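2022/03/27

筐体の内部整理の続き。前回は1月で、そのときは側板を外して埃を吸い、配線の行き先を紙に書いたところで止めている。紙は残っていたが、自分の字で「赤黄、裏」と書いてある箇所の意味がしばらく分からなかった。バックプレーンへの給電線のことだと、現物を見て思い出した。以後、略記には必ずコネクタ名を付けることにする。

対象はDellのデスクトップ。Orbánの中古部品棚から本体のみで引き取ったもので、CPUは最初から付いていない。当面は通電させる予定がなく、用途はJadinineの着脱手順を決めるための実機である。Jadinineは自分の中では「ドライブ交換の手順書」程度の意味しかないが、フォルダ名にしてしまったのでそのまま使っている。手順書は現在第三稿。第二稿まではドライブをベイから抜く順番と、データケーブルを外す順番が逆だった。

今日の作業範囲は次の通りと決めて始めた。
一、キャリアに載せたドライブのベイへの出し入れ。
二、SATAデータケーブルの経路確認。
三、経路を踏まえた手順書の修正。
マザーボード側の清掃とファンの確認は範囲外。前回、範囲を決めずに始めて、気がついたら前面パネルの爪を磨いていたので、今回は先に書いた。

筐体は横倒しにして、開口部を上に向ける。立てたままの作業も一度試したが、ドライブの自重が抜く方向と直角にかかり、レールの引っかかりなのか重さによる傾きなのか判別しにくい。横倒しならベイの入口に向けてほぼ上から下ろすだけで、傾きがそのまま見える。溝付きのアルミ台は筐体の脚が溝に落ちると少しがたつくので、置く位置を溝に対して半ピッチずらした。ずらした位置には養生テープで印を付けてある。

ドライブは80GBのものを2台使う。いずれも中身は退避済みで、落としても損失はドライブ本体だけで済む。退避にはClasteroを使った。総量は359GBで、この2台の分だけではなく、同じ箱に入れてあった古いディスクをまとめて処理した数字である。照合は最後まで通っている。ログは別の機械に置いた。Clasteroのログは既定では上書きになるため、開始前に保存先の名前を変えておく必要がある。手順書の冒頭に一行追加。

青い樹脂のキャリアについて。ねじを使わず、左右から挟み込む方式で、樹脂を少し開いて側面のピンを穴に合わせる。四か所のうち一か所だけ入らずに浮いていることがあり、その状態でもベイには途中まで入ってしまう。途中で止まったものをさらに押すとピンが曲がる。入れる前に四か所を順に指で押し、浮きがないことを確認する。第三稿には「確認する」とだけ書いてあり、何を確認するのかが書かれていなかった。

ベイへの挿入角度。ドライブの端がベイの縁に当たる程度に傾けておき、先に片側のレールを拾わせてから起こすのが一番安定した。最初から真っすぐに合わせようとすると、両側のレールが同時に縁に乗り、どちらに寄せればよいか分からなくなる。斜めから入れる方法は見た目が悪いが再現性は高い。同じ動作を繰り返し、止まった位置を記録した。奥まで入ると爪の感触がある。感触は文書に書きにくいので、「タブの上端がベイの縁と揃う」という目視の条件を併記した。

抜くときは両側のタブを同時に内側へ押す。片方だけ先に押すと、押した側だけが数ミリ出て斜めに噛む。噛んだ場合は引かずに一度戻す。文書にすると当たり前だが、作業中は引きたくなる。

次にケーブル。Kurnirdenで買った平型のSATAケーブルが袋にまだ残っていたので、元から付いているものと比較した。Kurnirden品はコネクタ間が330mmで、直線では足りるが、基板上の太い束を避けて回すと余裕がほとんどない。余裕がないと、ドライブを少し引き出した時点でコネクタに横方向の力がかかる。既存品を使い続けることにして、Kurnirden品は袋に戻した。袋には「短い」と書いた。

平型ケーブルは幅方向には曲がらない。面に沿って折り返すか、ねじって向きを変えるしかなく、ねじった箇所は手を離すと戻ろうとする。戻る力でコネクタが傾き、差し込み口に対してわずかに回転した状態になる。このまま押しても入らない。コネクタの頭の部分を保持し、ケーブル側は先に癖を付けておく。癖は折り目ではなく緩い弧で付ける。折り目を付けたものは導体の状態が外から判断できないので使わない。

L字の切り欠きの向きも間違えやすい。横倒しの筐体では上下の感覚が九十度回っているため、立てた状態の図を見ながら作業すると逆になる。手順書の図はすべて横倒しの向きで描き直すことにした。文字だけの部分も、「上」「下」をやめて「電源ユニット側」「メモリスロット側」のように部品名で指定する。置換だけで済むと思ったが、文によって基準が違っていたので一つずつ読んで直した。今日いちばん時間がかかったのはこの作業だった。

電源線の束には触らない方針。編組スリーブの付いた束は腰が強く、動かすと先のコネクタまで動く。どうしても避ける必要がある場合は、束の途中を押さえるのではなく、データケーブルの経路のほうを変える。
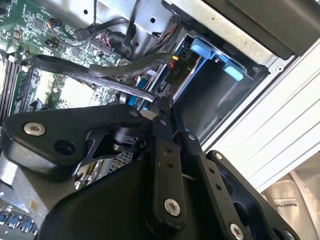

平型ケーブルの端の付近。

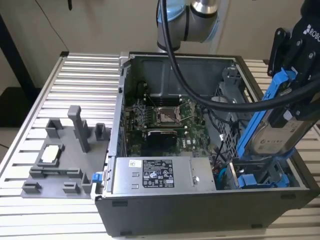
キャリア付きのドライブとベイ。CPUソケットは空。
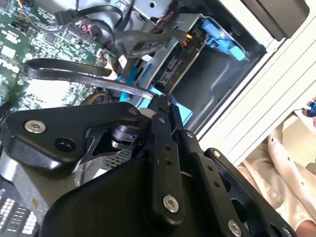 黒い平型のSATAケーブルは基板の上を回っている。 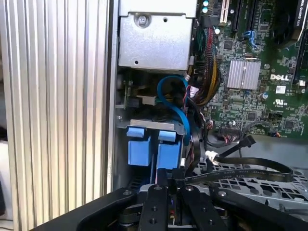
手順書は第四稿として保存した。変更点は、Clasteroのログ名、キャリアの四か所の確認、挿入角度、向きの表記、図の差し替え予定の五件。図はまだ描いていないので、該当箇所には「図なし」と入れてある。空欄のままにすると、あとで図が欠落したのか元々ないのか区別できない。

未解決の点を書いておく。キャリアを横に並べた状態で片方だけを抜くと、隣のタブに触れることがある。触れただけで外れた例は今日はなかったが、条件を変えて試したわけではない。隣のタブを押さえておく手順を入れるか、抜く順番を固定するか、どちらでもよさそうに見える。順番を固定するほうが文章は短くなるが、奥側のドライブだけが故障した場合に余計な一台を抜くことになる。次回、両方を試してから決める。

もう一点、レールの摩耗。同じキャリアを繰り返し使っていると、青い樹脂の角に白っぽい筋が出てくる。寸法に影響があるのかどうか、ノギスを当てたが読み取りのばらつきの範囲内だった。測る位置を決めずに測ったのが悪い。次回は端から約10mmの位置で固定し、着脱の前後で比べる。

側板は戻さず、布をかけて台に置いたままにした。外したねじは磁石皿。前回は小袋に入れて袋ごと見失ったので、皿は台の左奥から動かさない。第四稿の印刷は明日。プリンタの黒が薄い。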